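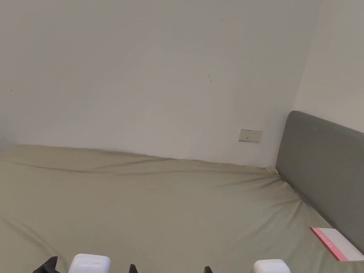

Posted by Kiprono Kioko – November 22, 2018

Search this forum Go Advanced search

Topic: fitted sheets popping off, deep mattress

OK so I'm on my third set since April. Mattress is tall, and the topper adds 2 inches more. Every fitted sheet I buy says deep pocket and every one lets go at the headboard corner around 3 am. Always the same corner. Paid $119 for the Sorensen set so I'm kind of mad. Washed it cold, low dryer, like the tag says.

Anyone have a brand that stays put? Or do I just give up and buy the clips

marlo_t wrote:
Clips. Done. Mine were cheap and I havent touched a corner in a year

pinetopdeb wrote:
Disagree, clips chew holes in the elastic. Ruined two good sheets that way. Get one with elastic all the way around, not just the corners. The Gusent ones do that. Also are you sure you don't have it sideways? Did that for a whole winter on a king

Kiprono Kioko wrote:
Not sideways, I checked the tag. Elastic is corners only tho, so maybe that's it. I like the green and don't want to start over with white.
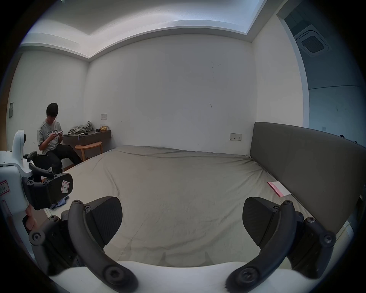

Anyway wrinkles I can live with. I don't iron sheets and never will. It's the 3 am thing. Might try the Gusent if it comes in a color close to this

marlo_t wrote:
Clips don't chew anything if you get the ones with plastic teeth. Metal ones yes

oldquilter wrote:
Thread count? Over 400 gets slippery in my experience. Plain cotton percale grips better

pinetopdeb wrote:
Thread count has nothing to do with it, it's the weave. Sateen slides – percale doesn't

oldquilter wrote:
well thats what I said, percale

Kiprono Kioko wrote:
Tag says sateen. Huh. OK ordering percale, 27 bucks on sale at Etivside. Will report back

Last updated: 2 weeks ago

Comments

jj_ferris: same problem here, flipped the topper so the grippy side is up and it helped some

Tansy: sew a strap under each corner, took me one evening

dks: did the percale work or what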